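# Getting the old smell out of a used car

You bought a used sedan in October, the seller had every window down, and you thought, what a breezy fellow. Now it's yours and it smells like a wet labrador ate a cigar. Set aside a morning. Start at 9, before the kids find out what you're doing and want to help.

## Strip it first

1. Take everything out. The mats, the umbrella, the parking stubs, the thing under the passenger seat that used to be a mandarin.
2. Slide both front seats all the way forward and vacuum the rails. Then all the way back and do it again.
3. Lift the boot liner and feel the spare wheel well. If it's wet, stop. You have a leak, and no amount of scrubbing will fix a perished tail-light seal.

## Find the cabin filter

Most cars hide it behind the glovebox. On my old Sartori it took 15 minutes and one skinned knuckle. Note which way the airflow arrow points before you pull the filter out, then fit the new one the same way. If the old one has leaves in it, congratulations, you've found half your smell.

## Wash the seats and roof lining

Mix 500 mL of warm water with a small squirt of dish soap. Dip a cloth, wring it until your wrists complain, and work one panel at a time. Go gently on the roof lining. It's held up by glue and optimism, and soaking it will finish off both.

Blot each panel with a dry towel as you go. Swap to a fresh one once it stops picking up water.

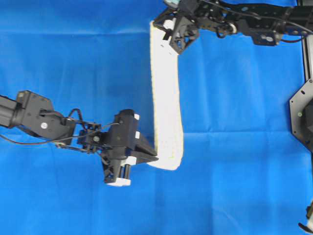

Guadalupe Cervantes wrote in to say I'd left out the seatbelts, and that they were the worst part of her Avgate: "Pull them right out to the end, clip a peg on so they can't run back, and wash the whole strap. Leave the peg on overnight."

She's right, and I've since done mine. The water came out the colour of gravy.

## Dry it out

Park in the sun with the windows down a crack. Run the fan on high with the air con off for around 16 minutes, fresh air setting, doors open. Leave an open tub of bicarb on the floor overnight and remember it's there before you take a corner.

Put the mats back last, once they're dry underneath as well as on top.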